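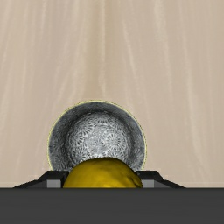 Our sim gripper gets the lemon but won't line up with the bowl - student club project

Posted by Ida Kasten

Hi all! I help run a robotics club at our high school and we're doing a pick-and-place project in simulation this year (no budget for a real arm, sigh). The job sounds easy: pick up the yellow fruit, put it in the gray patterned bowl. We call it the lemon, though one kid insists it's a mango. We're training on recorded demos, and the only view the model gets is the wrist camera.

The grab is great. The trouble starts after that. Some runs it goes right over the bowl and lets go, and other runs it stops short and drops the fruit on the table like it's done its job. We recorded 33 demos over two club meetings, mostly me and two of the kids driving with a game pad. Is it just too little data, or are we doing something dumb? We have to show this at the Fiadzo student meet in June and I'd love for the lemon to land in the bowl at least once while people are watching!

Melquiades Barajas

More demos. 33 is nothing. We had 700 for our class project and it still missed sometimes.

Mawuli Abugri

More demos will help, sure, but I'd look at what's in them first. My group at Honine had almost the same problem last year and we wasted a month recording more of the same stuff.

Think about what the model gets to see. In a wrist view the fingers and the fruit stay in pretty much the same spot at the bottom the whole time you're carrying, so the thing that tells it where to go is the bowl. If the bowl is over to the left and higher up, you've still got some traveling to do.
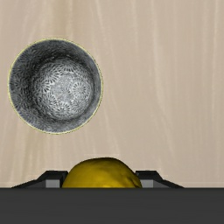
So what you want is lots of carries where the bowl starts in a different part of the view, and the driver takes a slow, boring path over to it. If your kids are anything like mine, they all swoop in from the same side because it's faster on the game pad. The model learns the swoop and not much else. Move the bowl between every demo, even just a little, and trade drivers a lot.

Other thing - check your release. We had people opening the gripper a hair early, and when I went frame by frame through the bad runs it was copying exactly that. I threw out every demo where the fruit wasn't well over the bowl when the fingers opened. Lost a bunch of them and the results got better anyway.

Also, are you feeding it the gripper open/closed state, or only the picture? Add it if you aren't. It's one number and it made a big difference for us.

Ida Kasten

Ooh okay, the swoop thing is SO us. I watched a few back after reading this and everybody comes in from the right. We do have the gripper state in there already. I'm going to have them redo the whole set on Thursday with the bowl moved each time, and I'll go through the old ones for early drops. Thank you!!

Khalil Najjar

Agree with Mawuli. I'd also hold back a few bowl spots that you never train on and test only on those, otherwise you can't tell if it learned anything. And write down every run, including the ugly ones. The kids will want to count the near misses, don't let them.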